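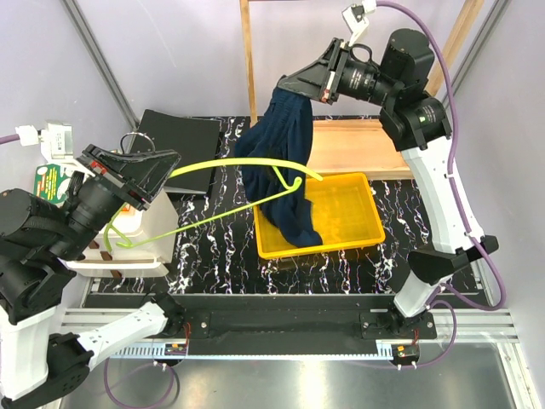
Navy knitwear at a yellow plastic tray, with a yellow-green hanger alongside.

Wamach Publishes Handling Guide for Knitwear Intake and Hanging

FATTHORPE – Wamach, a garment care and storage company, has released a handling guide for knitted items received from households and small retailers. The guide covers the steps between arrival and hanging, and applies to sweaters, scarves and other knits in wool, cotton and mixed yarns. It takes effect at the Fatthorpe site in July.

Under the guide, each item has its own tray from intake until it is hung or folded for the shelf. Trays are shallow, so that a garment can be lifted out without dragging its hem over a high rim. A strong tray color is preferred for dark knits. Navy and black yarns are hard to check against a dark worktop, and loose ends are easily missed.

The written procedure has nine steps. Items are lifted from the upper end and allowed to drape to full length before any folding. Ribbed sections are supported from below during the lift. The hanger is brought to the garment while the lower part still rests in the tray, which keeps the full weight of the piece off the shoulder seams.

"Most stretching we record happens in the first lift," said Britta Lammers, head of textile handling at Wamach. "The operator takes hold of one corner, the rib opens up, and it does not fully close again. The guide sets a grip point and a support point for each type of knit."
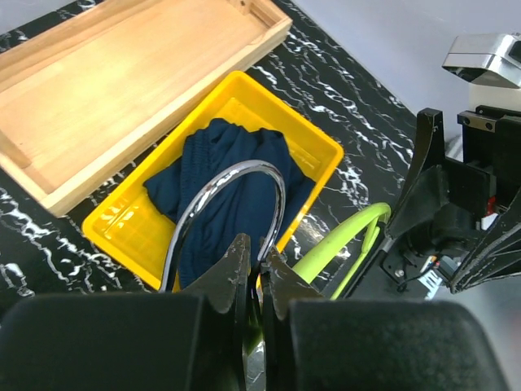

Bunched garments are not to be shaken out. The operator finds the ribbed edge first, then works the folds open inside the tray. If the edge cannot be found, the item is turned over once and checked again. Worktops are wiped down between batches, and trays are inspected for rough spots that could catch a loop of yarn.

The guide was drawn up by Hongjun Shen and Tamer Twal after a review of 278 knitted items handled at the site. Each item was measured at intake and again after two days on the hanger or shelf. Heavier pieces are now assigned to flat storage by default – the operator may override this only with a supervisor's approval.

A separate section deals with frayed edges and loose fibers. Fraying is logged before the item is moved to the next station. Loose strands are not cut or pulled at intake, and the item is held by sound fabric above the worn area where possible. 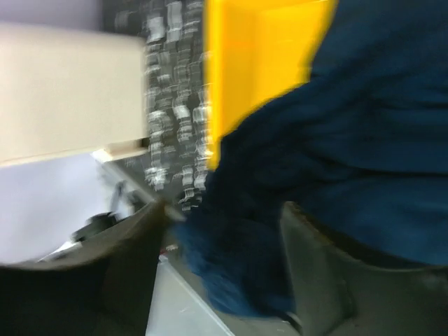

Frayed lower edge on a navy blue fabric item.

The guide is seven pages long and is supplied as a printed booklet. Copies for trade customers can be requested from Hülya Ertürk at the Wamach service desk in Fatthorpe. A supplement on buttoned and zippered knits is in preparation.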